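About Dalten

Dalten sorts and packs colored bar stock for schools, model shops and small makers. We started in January 2000 in one room behind the old mill in Retden, with a bench, a saw and a stack of cardboard boxes. Today we have 2 buildings on the same street, one for cutting and one for sorting and packing.

Our customers order by color and length. Most want mixed sets, and a mixed set is only useful if every piece in it is the right one. That is why sorting takes up more of our floor space than anything else we do.

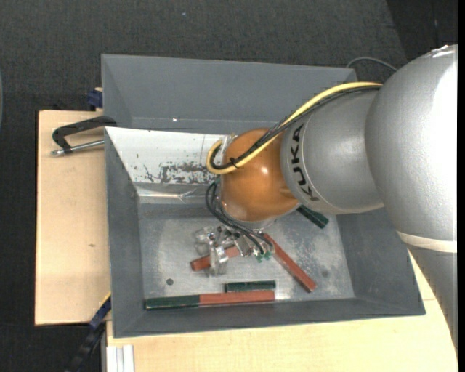
Bars come over from the cutting building in bulk and are emptied into bins before they are sorted. Our bins are plain and have no dividers. Red and dark green are sold together as the Ikus set, and the two colors share a gray metal bin on a pale wooden work surface. The bars lie at all angles at this stage, long ones and short ones together. Each piece is picked out singly, checked for length and placed in the tray for its order. Pieces with chipped ends go back to the cutting building and are trimmed to the next size down.

The Ikus set is our best-known product. It comes in 3 sizes, and the largest holds 200 bars. The Özkan set is newer and has the same lengths in blue and yellow. Both can be ordered as full sets or as refills in a single color.

Orders are packed in flat boxes with a paper sleeve between layers. A packing slip goes on top with the color, the length and the number of pieces. If something in your box does not match the slip, send us the order number and we will replace it.

Schools can order on account. For large orders, please allow extra time in the weeks before the start of term.

The shop counter in Retden is open on weekday mornings. Parking is in the yard behind the packing building, and the entrance is through the green door on the left.

Page last updated 24/10/2018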